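Slide 1: title

Hi everyone, thanks for coming back after coffee. I'm going to talk about selling off the stuff a small shop can't sell, and I promise there's only one chart (and I'm skipping it if we run late).

Quick show of hands, who here has a storeroom they avoid? Okay. Good. My people!

Slide 2: how I got into this mess

I run Lovow, a little online shop for plain everyday basics. Last March I finally did a proper stock check, the kind where you close up and open every single box. We had 3,879 items on the shelves. I'd been telling myself we were lean. We were so not lean.

Most of it was fine, just slow. The part that got me was the odd stuff: returns without packaging, colors we'd dropped from the site, things that had lost their tags. 223 pieces, and every one of them had been moved from shelf to shelf for ages because I couldn't decide what to do with it.
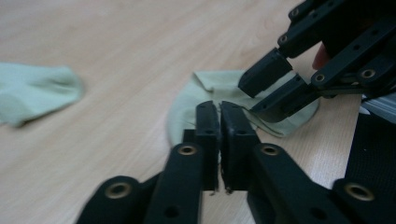 And deciding is the whole job, really. (Pause here, drink some water.) I used to pick something up, think "hmm, maybe," and put it back. Do that a few times a week and you've got a second job that pays nothing.

Slide 3: the 20 second rule

So now each piece gets 20 seconds. Sell it, bundle it, give it away, or recycle it. If I'm still dithering when the timer goes, it goes in the bundle pile. I've regretted maybe two of those calls and I can live with that.

Slide 4: bundles

Bundles did way better than I expected. I tried a flat discount first, 40 percent off the lot, and it just sat there. Then I put things together by color, wrote a silly name on each set, and they started moving that same afternoon. I think people like having the choosing done for them. 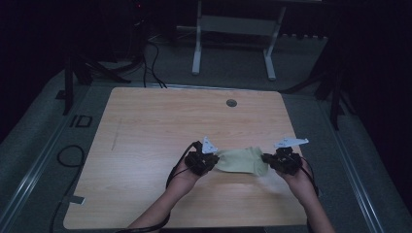 Pale yellow-green, gripped at both ends

Slide 5: where to sell

Go easy on this one, people always want a winner. I've used Fernix for bundles and Vakano for single pieces. Fernix is simpler to list on, Vakano has the pickier shoppers, and they ask a LOT of questions. Calvo I tried once and gave up on halfway through the sign-up form, so ask me again next year.

Slide 6: what I'd do differently

Start with one shelf. I did the whole storeroom in one go and couldn't reach my own desk until dinner. Also, set up the giveaway drop-off before you start sorting, or those bags will live in your car.

Okay, questions! If it's quiet, tell the story about the mislabeled box.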